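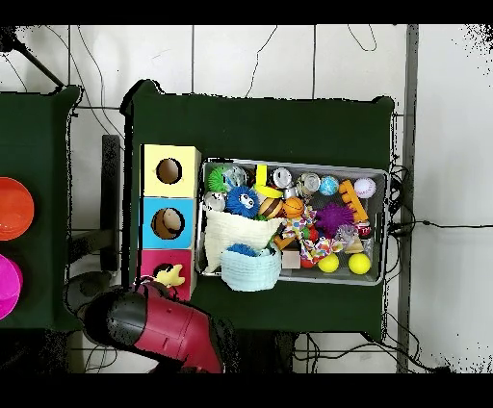 Ferkier evalúa si un manipulador comercial puede encargarse de tareas de orden que hoy hace una persona sin pensar: recoger, clasificar, vaciar, devolver cada cosa a su sitio. Somos un laboratorio privado de ensayos y trabajamos para fabricantes de equipos, operadores logísticos y centros de formación. El puesto de clasificación es el que más horas acumula. En él, una bandeja de malla gris reúne pelotas de distinto tamaño, una lata de metal, un bloque pequeño de madera y una tela estampada, y junto a ella tres cajas apiladas, cada una con un orificio redondo, hacen de destino. La mezcla es deliberada: un objeto rígido y uno deformable piden estrategias de agarre distintas, y en una vivienda aparecen siempre juntos.

Qué hacemos

Diseñamos protocolos de ensayo, los ejecutamos y entregamos los registros completos junto con un informe. No fabricamos robots ni vendemos software de control. Tampoco certificamos: el informe describe lo que un equipo hizo en unas condiciones dadas y deja la decisión de compra a quien lo encarga.

Las tareas se agrupan en dos familias. La primera es doméstica e incluye guardar juguetes, separar vajilla, doblar piezas pequeñas de tela y despejar una mesa. La segunda es de taller: surtido de piezas sueltas, alimentación de bandejas, retirada de embalaje y reposición de consumibles. Comparten más de lo que parece - el problema de sacar una pieza de un montón desordenado es casi el mismo en los dos casos - y por eso usamos el mismo banco para ambas.

Estado de la cuestión

La pregunta que recibimos con más frecuencia es si las máquinas ya pueden hacer estas tareas. Nuestra respuesta depende de tres variables: el grado de desorden inicial, la tolerancia al fallo y el tiempo disponible.

Con objetos separados, rígidos y conocidos, los equipos que hemos ensayado completan la tarea de forma repetible. Con objetos amontonados, el rendimiento baja por oclusión: el sistema no ve lo que hay debajo y agarra dos cosas, o ninguna. Con textiles que tapan parte del contenido, el orden de las operaciones pasa a ser parte del problema, y pocos controladores lo resuelven sin ayuda. Las superficies transparentes o reflectantes siguen dando errores de profundidad. Las piezas blandas se agarran con facilidad y se sueltan mal.

El ritmo es la otra limitación. Un adulto vacía una bandeja mediana en el tiempo que un brazo dedica a las primeras piezas. En una vivienda esto puede ser aceptable si la tarea se hace de noche o con la casa vacía. En una línea de surtido casi nunca lo es, salvo en turnos sin personal.

A día de hoy no recomendamos a ningún cliente sustituir un puesto de orden general por un manipulador. Sí recomendamos automatizar subtareas acotadas, con supervisión y con un procedimiento escrito para los fallos.

Cómo medimos

El archivo de ensayos contiene 2.356 secuencias completas, de las cuales 1.175 corresponden a tareas domésticas. Cada secuencia se etiqueta con el resultado, el tipo de fallo y el número de intervenciones humanas. Una intervención invalida el intento como autónomo, aunque dure un segundo. Los intentos fallidos se conservan y se entregan al cliente en las mismas condiciones que los correctos.

La disposición inicial de los objetos se fija mediante una lista sorteada antes de cada serie, de modo que el operador no pueda favorecer al equipo de forma involuntaria. No repetimos una disposición dentro de la misma serie.

Plataformas y herramientas propias

Gorka es el protocolo de clasificación por destino. Define el conjunto de objetos, el orden de presentación y los criterios de acierto. Lo publicamos sin coste y admite conjuntos del cliente.

Pridar es la herramienta de anotación. Sincroniza vídeo, posición de las articulaciones y estado de la pinza, y permite marcar el instante exacto en que un agarre se pierde. Se entrega con licencia anual.

Jacobs es la sala de ensayos de taller, con puestos para cargas mayores y suelo preparado para bases móviles. Se alquila por jornadas, con o sin técnico.

Trabajar con nosotros

Un encargo habitual empieza con una visita o una llamada en la que se delimita la tarea. Pedimos una descripción por escrito, una muestra de los objetos reales y el criterio de éxito que el cliente consideraría suficiente. Si ese criterio no se puede medir, lo indicamos antes de presupuestar. El plazo de entrega se acuerda por serie.

La próxima convocatoria de ensayos compartidos se abre en abril. Las solicitudes se tramitan por orden de llegada desde el formulario de contacto.

Última revisión de esta página: viernes, 15 de marzo de 2024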